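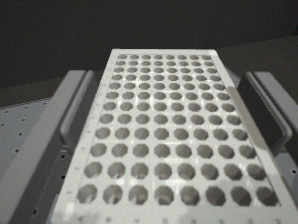 Sorting Small Parts at the Bench

Updated 9/9/23

A 96-well plate makes a good tray for very small parts: watch screws, jewel bearings, seed beads, surface-mount resistors. Parts over a quarter inch belong in a drawer cabinet.

Labeling

Plates usually carry letters along one side and numbers along the other. If yours does not, mark one corner with a paint pen and always set that corner at the upper left. Keep a paper map of the grid in the same box as the plate. Pencil is best for the map, as contents change.

Loading

Work over a shallow pan lined with white felt. Load one part type at a time and return the source bag to the shelf before opening the next. Fill each well no more than halfway. Overfilled wells spill into their neighbors when the plate is moved, and mixed screws of similar thread take a long time to separate.

Use brass tweezers for steel parts. Steel tweezers pick up magnetism and will drag a screw back out of the well.

Disassembly order

When taking apart a clock or camera, fill the wells in the order the screws come out, left to right. Reassemble in reverse. Leave one empty well between subassemblies. The Lesholm mantel movement has two screw lengths in the front plate, and the long ones will bottom out if swapped.

Static

Plain plastic holds a charge in dry weather. Beads and chip resistors then cling to the walls or jump. Wipe the plate with a damp cloth, let it dry, and keep the room above 20 percent humidity.

Storage

Cover with a flat lid and a rubber band, and store level. The Triltow bench box takes 7 plates in a stack with lids on. Do not carry a plate without a lid.

Cleaning

Turn the plate over and tap it on the felt. Wash in warm water with dish soap, rinse, and air dry face down on a rack. Do not use acetone.

Next: Storing Taleo drill bits by size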